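From: Inès Sabatier
To: bench-upkeep list
Date: Sat 12 July
Subject: Re: Mat sweeping, brush and pan storage

On the May thread, Boonchu wrote:
> The mats at our end mark after a few weeks. We sweep
> with the pan on the table and the grit ends up under
> the lip. Is there a better order of work? Also, do small
> parts go in the pink bin or stay out until the end?

Replying to both points. Loose items first, brush second. The layout I mean has the pink bin at the far left, the beige dustpan next to it with the scoop opening right, and the brush well over to the right. 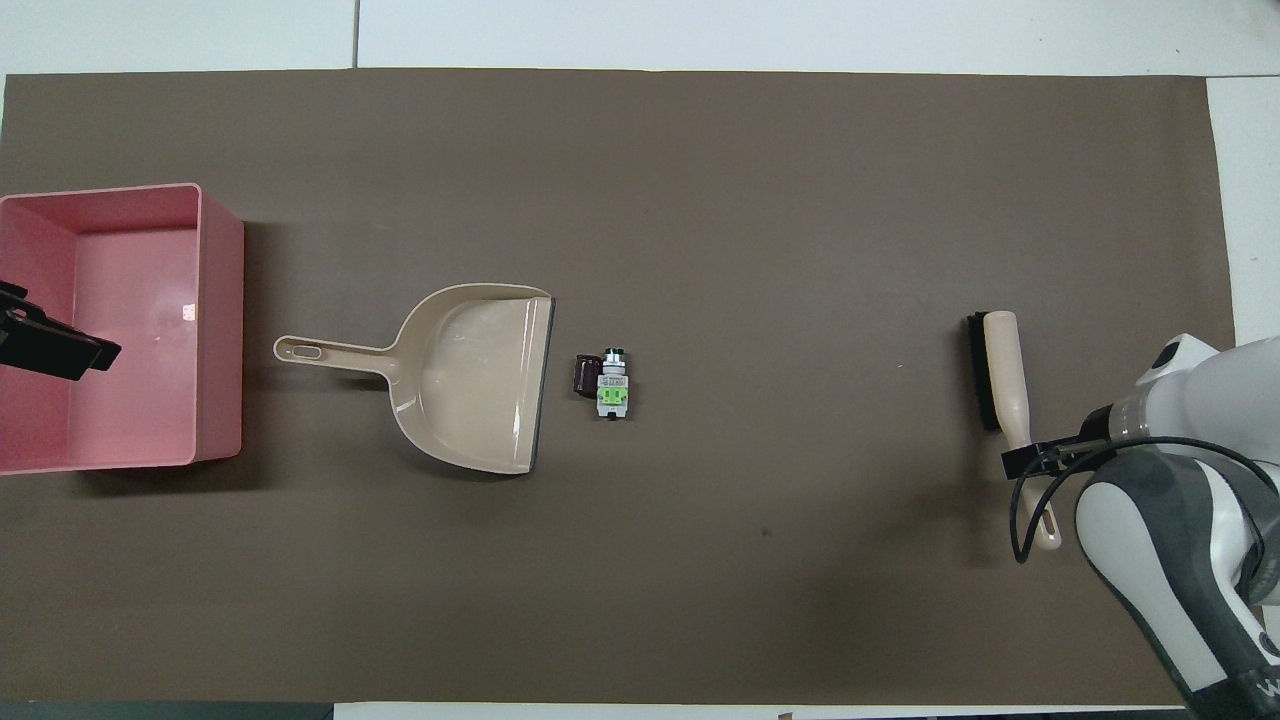
Bench Notes, No. 90, p. 4

The green push-button switch by the lip of the pan is the sort of part that gets swept up by accident. Pick it up by hand before any brushing. The cap is a separate piece and should travel with the body — we have reordered caps from Sesska twice this year for no good reason.

For the sweep itself, work toward the rubber lip in short strokes and keep the pan flat. If the lip lifts, grit passes under it and gets dragged across the mat on the next stroke. Our mats are cut to 2000 mm from the Roltgate roll and last up to 300 sweeps done this way. I have no comparable number for the Muveo ones.

> Where does the brush go between sweeps? Ours is
> always left on the bristles.

On its side, clear of the bin. Bristles left under load take a set, and the block then skips in the middle of the stroke. Handle direction is a matter of taste. I leave it pointing to the back of the table. 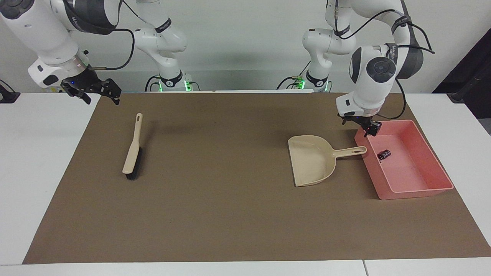

Bench Notes, No. 90, p. 5

As to the pink bin, small parts go in before the brush comes out. Grit does not go in it at all. Empty the pan into the waste, wipe the lip with a dry cloth, and check the underside before it goes back on the mat. Replacement pans are item 369 on the stores list. Order the one with the hanging hole if you have a hook to spare.

Inès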